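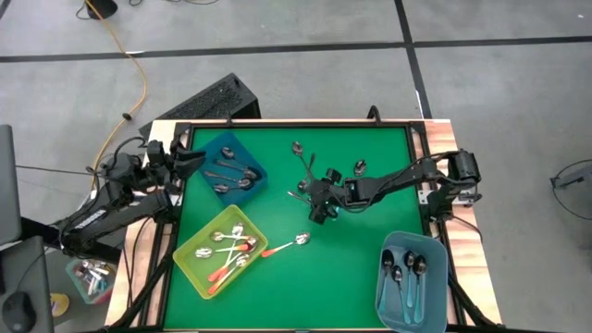 Renata keeps saying more practice runs will fix our spoon sorting – will they?

Posted in: Clubs & Competitions > Student robotics | 3 min read

Said Alaoui
Mar 27, 2026

Hi all, our club in Saltov is getting ready for the Nutsugah sorting challenge and I'm stuck. We use two arms over a green table, and the task is to get mixed spoons into the right trays by handle color. Plain silver ones go in the dark blue tray, teal handles go in the light blue bin, and then it gets messy because we still haven't agreed on what to do with the orange-red ones.

My trouble is picking them up. When a spoon lies by itself I get it most of the time. When they cross over each other, the fingers push the top one sideways and I end up chasing it all over the table. I've logged 35 runs so far and the last batch was no better than the first. Renata thinks I just need more hours. I think I'm doing something wrong with the angle, but I can't tell what!
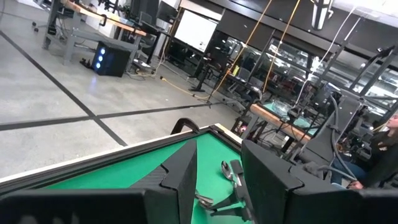 Wrist camera view, with a spoon under the fingers

I steer mostly by that camera, and once I'm down low the fingers hide a lot of the spoon. Is there a trick to this? Do I change the approach, or change the camera?

Wiesława Chmielewska

Change the approach first, it's free. We did a cutlery task last year and I had exactly your problem (I still can't look at a teaspoon without sighing). Stop going for the bowl. It's round and shiny and it slides. Go for the handle a bit below the neck, and turn the wrist so the fingers close across it, one on each side.

For crossed ones, nudge before you grab. Put a closed gripper down next to the pile, push gently until the top spoon comes free, back off, then pick. It feels slow but we lost so much more time chasing. Also keep the wrist view for the last bit only and do the big moves from a fixed camera off to the side, where you can see how high the fingertips are over the bin and the pile.

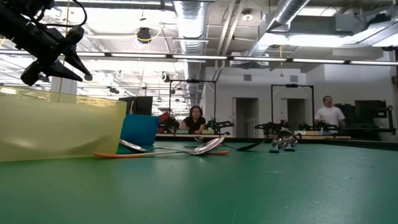 Bartosz Bielecka

Side camera, yes, a hundred times yes. I'd only add that you should write down why each run failed. "Missed" tells you nothing a week later. We put slipped, wrong spoon, dropped or hit the tray, and after five pages it was pretty obvious what to work on. And pick a rule for the orange-red handles before you record anything else, or you'll have half your runs done one way and half the other.

Marianna Olszewski

We had bad luck with ours too. Try Gisirach, it has a slow mode.

Comments

Said Alaoui: Tried the nudge thing this afternoon and it's already less painful. Renata is taking credit for it.

Renata Sikora: I said practice. He practiced.

Bartosz Bielecka: Does slow mode work with two arms at once? Ours froze the left one.

Marianna Olszewski: Only after you update it. Check the Zullance forum, there's a long thread.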